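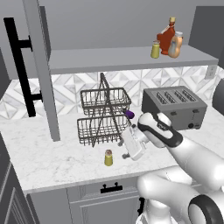 *The practice kitchen in the simulator, with the arm between the basket stand and the toaster.*

So April was the month my job got weird! I've been on prep at the Warby canteen for 14 years, and now I spend the first hour of my shift at a screen with Hanyu Du, going through what the arm did in the simulator overnight. Last night it was 636 runs of putting things away (baskets, shakers, the odd eggplant) and I get to say which ones I'd put up with in my own kitchen.

I was grumpy about it at first, I'll admit. Ilir was too, and he still calls it "the intern." But the tidying shift at 5 a.m. is the one we all hate, and if the arm takes that over, Ilir and I both start at seven. Nobody's hours get cut before the fall, we have that in writing, and I've asked Teodora Dimitriou what happens after that. She's promised an answer for the next issue.

What I like best is being asked. I told Hanyu we never leave a shaker that close to the counter edge, and she wrote it down! If you've got kitchen habits the arm should learn, come find me by the dish window before lunch.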